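Zadby Releases Furniture Finish and Fixture Guidelines for Small Office Refits

November 26, 2020 — Zadby, a supplier of interior finishes and work furniture, has released the second edition of its finish and fixture guidelines for small office refits. The document sets out how surface materials, wall coverings and desk fittings should be specified, ordered and signed off when a workplace is refitted floor by floor. It replaces the edition issued in August.

The new edition runs to 154 pages in four parts: floors, walls, work surfaces and loose items. Each part gives a material schedule, a cleaning schedule and a form for recording color matches. The forms may be copied without charge.

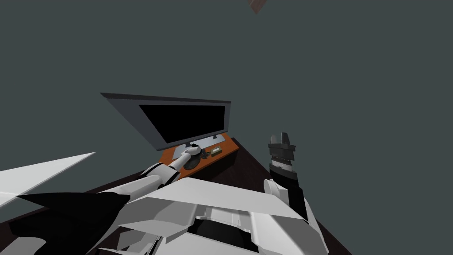 The section on floors has been rewritten. Earlier text allowed a floor finish to be chosen after the furniture order was placed. The second edition requires the floor sample to be approved first, under the lighting that will be used in the finished room. Samples approved in daylight only must be checked again before the order is released.

Wall coverings are now grouped by joint type. Butt joints, lapped joints and grouted joints each have their own tolerance table, and the installer records the widest and narrowest joint on every wall. Where two coverings meet at a corner, the guidelines call for a trim piece or a mitered edge — filler alone is no longer accepted. 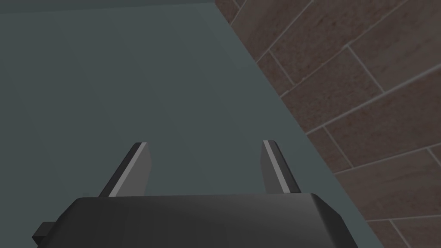 Hermenegildo Varela

The work surface section was prepared with Matotus, which supplied wear test results for oiled, lacquered and film-faced boards. Boards are rated for scratch, stain and heat. Results are given by finish and apply only to the thickness tested. A board that is recut on site must be resealed on all cut edges within one working day.

"Most disputes at handover are over edges and color," said Elvia Nava, head of specification at Zadby. "The forms ask for both to be agreed in writing before anything is delivered."
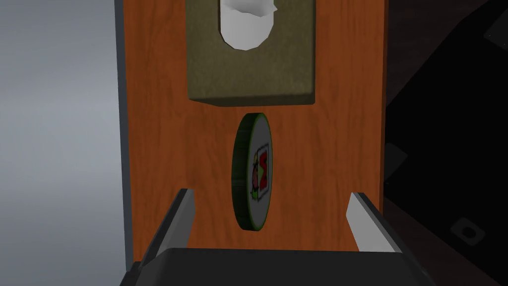 Board with wood-grain finish and olive-green tissue box.

Sign-off has been reduced to two visits. The first takes place when the surfaces are fitted and the second when the loose items are in place. Subramaniam, the contractor on the trial refit, used the draft forms on almost every floor of the project and returned comments on layout and wording. 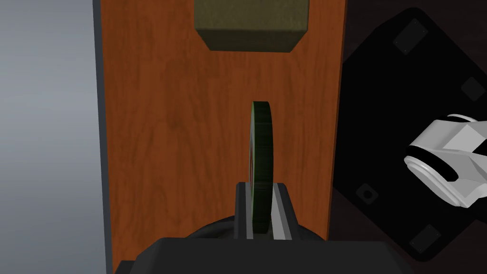
Loose items are covered in the last part, which deals with color balance between surfaces and the things kept on them. Warm finishes are to be checked against the darkest item planned for the desk. Dark olive green on orange-brown wood grain is one such pairing, and the guidelines ask that it be viewed from above as well as from seated height. Fabric-covered items are checked separately from painted ones.

The guidelines are available from Zadby on request, in print or as a file. Printed copies are distributed by Eriris. Holders of the first edition may exchange it for the second at no cost, and projects already under contract may continue to use the earlier forms until handover.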